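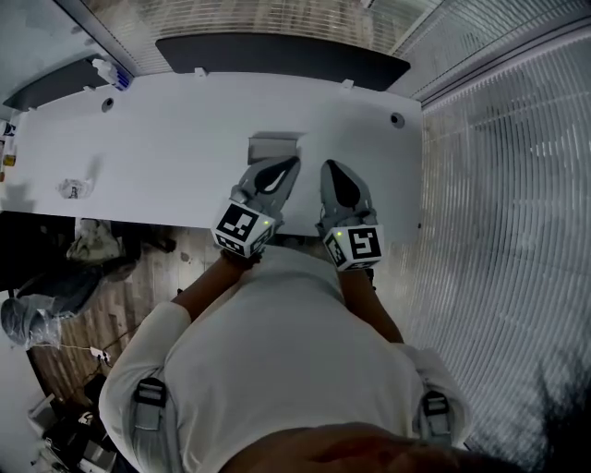
January
Prepared by Prakash Ramasamy, with task data from Úna Heffernan

Progress report to Promdale: household and shop-floor chores, second reporting period

The project asks which routine chores a two-armed machine can complete without help, to a standard that a householder or a shop manager would accept. In the first period we settled the task list and the scoring rules. In this one we collected demonstrations for the tabletop group and ran the first policies trained on them. Shelf work and laundry are behind plan and are covered separately below.

Task list. It now holds 13 chores, down from 15. Window cleaning was dropped because neither arm on the Flitevano platform can reach the upper half of a normal window from a fixed base. Opening cartons with a blade was dropped on safety grounds after discussion with your office. The remaining chores are grouped as tabletop, shelf and fabric.

Demonstrations. People perform the chore with a pair of hand-held grippers, and the recorded motion is used for training. We hold 1130 accepted demonstrations against a target of 4000 for the full project. Acceptance requires that both grippers be tracked from start to finish and that the object end in the state given in the task sheet. The most common cause of rejection was loss of tracking when one gripper passed over the other. Operators now start with the grippers side by side and are told to avoid crossing the wrists. Rejections fell after the change, but the change also narrows the range of motions we record, and Edgardo Bautista has asked that a small set of crossed-wrist recordings be kept for testing.

Tabletop results. Across all tabletop trials the machine completed 69 percent without intervention. The figure hides a wide spread. Moving a rigid object to a marked position is close to reliable. Picking up a thin flat item from a bare surface is not. The fingers have to get under an edge, and on a hard table there is no clearance. People solve this by sliding the item to the rim, or by pressing down one side with one gripper and lifting with the other. The trained policy has picked up the first method in part. It slides the item, then often closes before the item overhangs far enough to be held. It has not learned the second method to any useful degree.

Wiping gave mixed results. Coverage was acceptable on a clear table. When other objects were present the machine wiped up to them and stopped, leaving a dirty margin. A person would lift the object, wipe, and put it back. We have added this as a separate scored step, so wiping scores in the next report will look lower than those given here.

Shelf work. Facing products forward on a retail shelf was tried with the Sement controller only. The machine can turn and pull forward boxes of regular shape. Soft packs and bags collapse under the grip and are left at an angle. Speed is the larger concern for a shop. Ciarán Cullinane timed both the machine and an experienced shelf worker on the same bay, and the machine was slower by a margin that software tuning alone will not close. We do not consider this chore ready for a store trial.

Fabric. Folding a hand towel from a flat start works often enough to measure. Folding from a heap does not work, and no result is reported for it. Demonstrations for the heap condition are long and operators tire; Úna Fitzgerald has limited sessions to the morning and the rejection rate will be checked against time of day.

Equipment. One set of fingers cracked at the base and was replaced from stock. The supplier of the spare set, Hoàng, has quoted a longer lead time than before. We request approval to order two further sets now from the existing consumables line. No change to the total budget is needed.

Variance from plan. Collection is behind schedule, mainly in the fabric group. We propose to move operator hours from wiping, where added demonstrations are no longer changing the score, to thin-object pickup and towel folding. If agreed, the revised collection schedule will be sent to you on Thursday.

Next period. We will repeat the tabletop trials in a furnished kitchen with objects not used in training. All results so far come from surfaces and lighting close to those in the training set and should not be quoted as evidence of performance in a home. The crossed-wrist test set will be scored at the same time, and the soft-pack trials will be repeated with a wider finger pad if the part arrives.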